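I started seeing a speech therapist in April, nine weeks after the stroke. My words were all there. I could write an email without much trouble. What came out of my mouth was slow and slurred, and the ends of words went missing. The term on my paperwork is dysarthria, and it means the muscles don't do what they're told on time.

My therapist is Bríd Noonan. Her first session was mostly reading aloud. She recorded me on a passage of 127 words and we listened to it back, which I didn't enjoy. I had thought I sounded better than that. She said most people think so, and that hearing the gap was part of the work.

The homework is 20 minutes, twice a day. I do it at 7 in the morning before my wife is up and again after lunch. There are three parts:

- Long vowels, held as steady as I can.
- Word pairs that differ by one sound, like "cap" and "cab."
- A paragraph from the newspaper, read one phrase at a time with a breath between.

The word pairs are the hardest. I can hear the difference when Bríd says them. When I say them I have to listen to the recording to know which one came out. She has me say the pair, guess, and then play it back. In the first week I guessed wrong more than I guessed right. Now I mostly know.

Phone calls are still bad. I called the pharmacy last month and spelled my name, Obinna Amadi, four times. I've started saying at the beginning, "I had a stroke and I speak slowly, please give me a minute." People are fine with it. I wish I'd started sooner.

There's also a group that meets at the clinic, 14 of us when everyone comes. Boris Krajčí has been going the longest and picks the reading. He likes long sentences, and the rest of us complain about it. 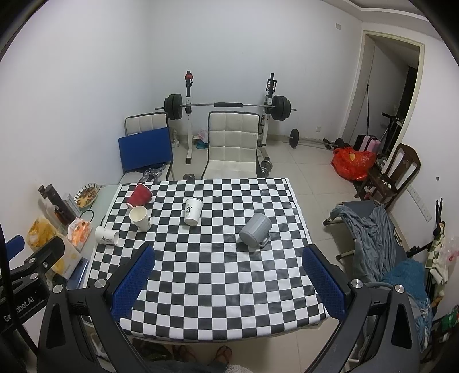

I have six more sessions covered, and after that Bríd wants to drop to once a month. I'll keep up the morning practice either way. The afternoon one I'm less sure about, as I'm usually tired by then and my S sounds go first.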